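The Sunglasses at Tasham

The fault was six days old before I wrote it down. I had been sent to the Tasham workshop to sit with the machine through the mornings and log what it did. The job was called Drirnlow and it was dull.

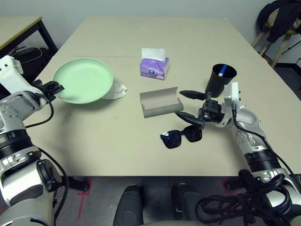

Words: Cledanier
Fiction contributor

On the sixth day it reached for the sunglasses and stopped. There was no alarm. The log said the right arm was moving at normal speed, and it went on saying so for 19 minutes while I sat and looked at an arm that was not moving at all.

I rang Rugemalira, who had supplied the controller. The woman on the desk asked if the light was green. I said it was.

"Then it's running," she said.
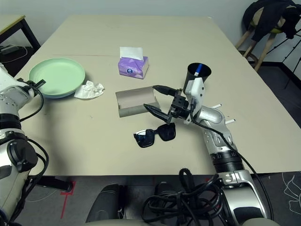 The right arm over the sunglasses.

I kept my hands off the table. The rule was to press the stop before leaning in, and I had broken it 93 times, going by the door sensor. I pressed it now. The light stayed green.

I pulled the plug at the wall and had a cup of tea. Then I started everything again and asked for the tissues. 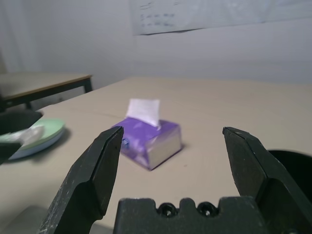
The tissue box between the fingers.

The log said the tissues had been handed over at 5 past ten. My hands were in my lap and there was nothing in them.

I wrote that down as well, and crossed out the word "minor" at the top of the sheet.

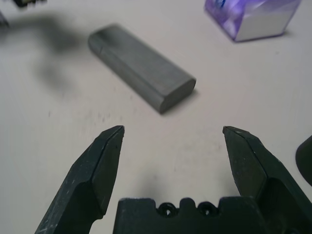

Part Two: November

They sent a new stop button in a padded envelope, with no letter.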